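Bredby to change how electrical leads are labelled in council buildings

Bredby council is to replace the paper tags on its portable electrical leads with printed wrap-round labels from June, under a revised inspection procedure published on its website. The change covers extension leads, detachable mains leads and the low-voltage cables supplied with equipment. Fixed wiring is dealt with under a separate procedure and is unaffected.

The council holds over 3,000 leads across its halls, offices and workshops. Under the present system each carries a paper tag tied near the plug, with the date of the last inspection written in ballpoint. The procedure notes that the ink fades, that the tags tear off when leads are coiled, and that a lead without a tag has to be withdrawn and inspected again even if it passed the month before.

The new label is a strip of white polyester with a clear tail that wraps over the printed part. It carries a serial number, the month and year of inspection and the length of the lead. It is to be fixed 100 mm from the plug, measured from the point where the cable leaves the plug body. Where a lead has a moulded sleeve longer than that, the label goes directly behind the sleeve.

Labels will be supplied by Cokbridge, which already prints the council's asset plates. The inspections themselves remain with Allirier under its existing contract. The procedure does not give a cost for either.
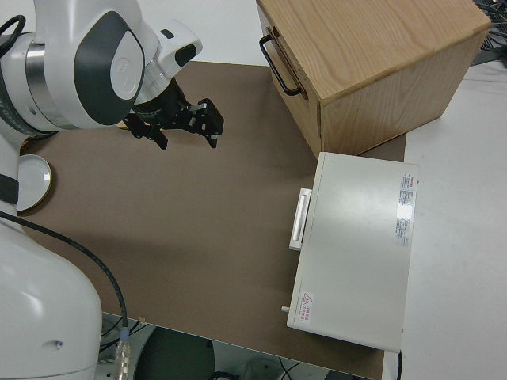
Surely the serial number should be at both ends, one reader wrote in response to the draft, because on a long lead the plug is usually behind a cupboard and the end in your hand tells you nothing. The same comment asked for the label to be readable without unwinding the whole coil. The council has accepted the first point in part. Leads longer than four metres will carry a second label at the socket end, showing the serial number only. The request about coils was not taken up, and the procedure leaves the method of storage to each building.

A second change concerns the register. Entries have until now been kept building by building, in different formats, and leads moved between buildings were often entered twice or dropped altogether. A single register will open at the same time as the labels come in. Each lead will have one line, giving its serial number, length, conductor size, type of connector at each end, home building and inspection result. A lead that is lent to another building keeps its original line, with the loan entered in the last column. Scrapped leads stay in the register, marked as withdrawn, and their numbers are not used again.

Inspection intervals are unchanged. Leads used in workshops and kitchens are inspected more often than those in offices, and any lead that has been crushed, cut or overheated is to be withdrawn at once whatever the date on its label. The procedure repeats the existing ban on joining cables with tape. It also adds a sentence on extension reels, which must be fully unwound before being used with heaters.

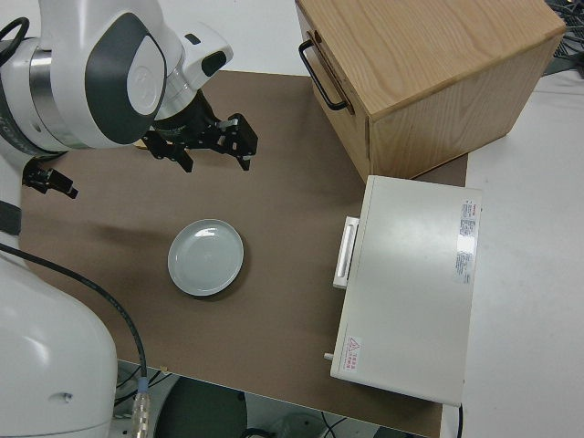 Connector descriptions take up the longest section of the document. Staff in several buildings had been identifying cables by colour alone, and the procedure asks for this to stop, as makers use the same colours for different purposes. Entries must instead begin with the cable, then the body of the connector, then any coloured part. By that method the cable lying across the brown surface in the second picture would be entered as black, with a ribbed silver metal connector and a translucent blue collar. The rating is then copied from the maker's marking or data sheet. If neither can be found, the rating column is left blank and the lead is set aside until it has been identified.

Adaptors were left out of the first draft and have now been added. Each is to be treated as a separate item with its own number, even if it is kept permanently on the end of a lead. Travel adaptors brought in by hirers are not permitted in council sockets.

Hirers who bring their own equipment will not have to use the new labels. They must still show evidence of inspection on request, and a dated label from any competent inspector will be accepted. The conditions of hire for the hall at Requena Road are being reworded to say so, as the present version refers to a paper tag.

Old and new markings will be valid side by side for 100 days from the start of the scheme. A lead found with only a paper tag after that will be withdrawn until it has been entered in the register, although it need not be inspected again if its last inspection is still in date and can be traced. Paper tags should be left in place when the new label is fitted and removed at the next inspection.

Copies of the procedure can be read at the council offices. Printed label sheets will be sent to each building before the start date, along with a gauge for setting the distance from the plug. Requests for further sheets should give the name of the building and the last serial number used.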